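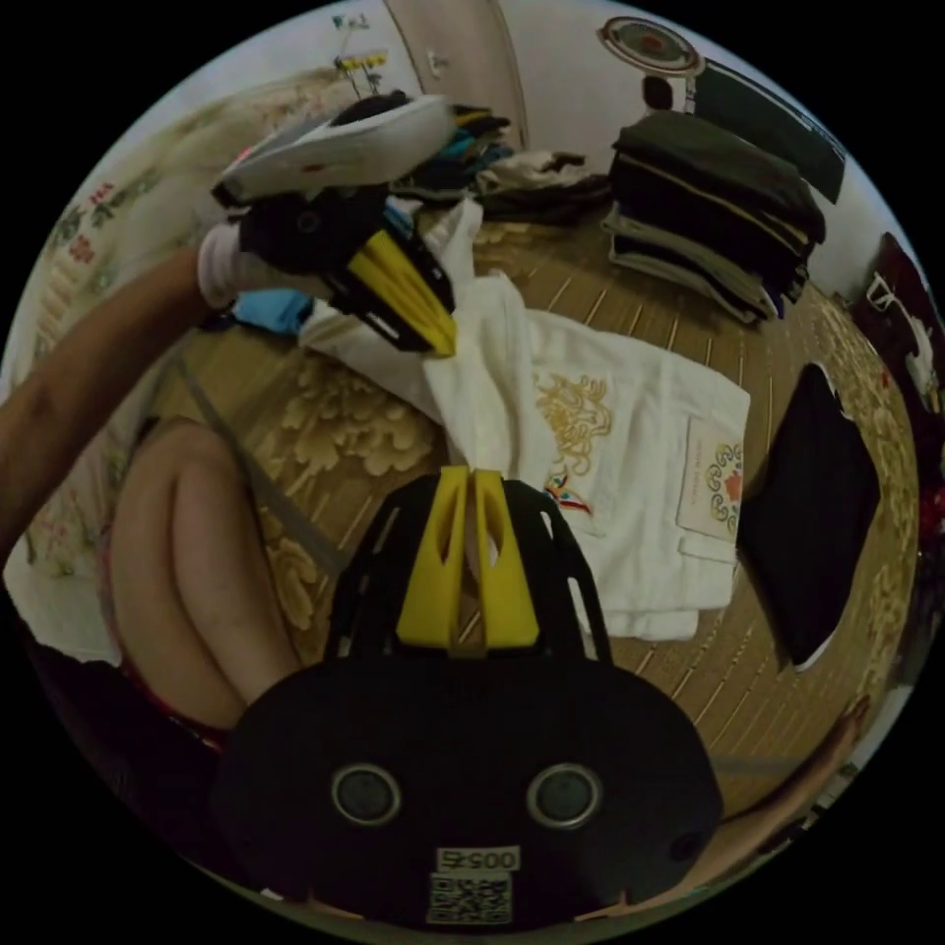
Figure 2. Garment handling with two hand-held grippers on a bed surface.

4.2 Open-day demonstration

The public demonstration was held in January at the Kozma building and formed the second part of the Zorkis study. Its purpose was to learn how people with no technical background understand garment folding when it is presented as a task for machines. Visitors first watched a recorded session in a furnished bedroom and were then invited to handle the tools themselves. The setting of Figure 2 was selected for discussion on account of its clutter: a folded white garment lies in the middle of a patterned bed sheet, with a stack of folded dark clothes and a loose pile of mixed clothing farther back. Several visitors remarked that the bed looked like their own on laundry day, and the guides used this remark to open the conversation about cloth on cloth, where the edge of a garment is hard to separate from the surface beneath it.

A total of 70 visitors registered, and 68 completed the exit form. Groups were admitted for 14 minutes each. The guides followed a script prepared by Jolden, which covered grasping, lifting and laying flat, and left the remaining time for questions. Visitors were asked to fold one garment by hand and then to repeat the task with a gripper in each hand. The yellow fingers, visible on both tools in Figure 2, were the part most often mentioned on the form, usually in connection with how narrow a fold they could hold.

Responses were coded by two members of the Clarnari group working separately. Disagreements were settled by discussion. Comments on comfort and weight were kept apart from comments on the task, as the two had been mixed in the pilot form and could not be compared. The coded responses are reported in Section 5.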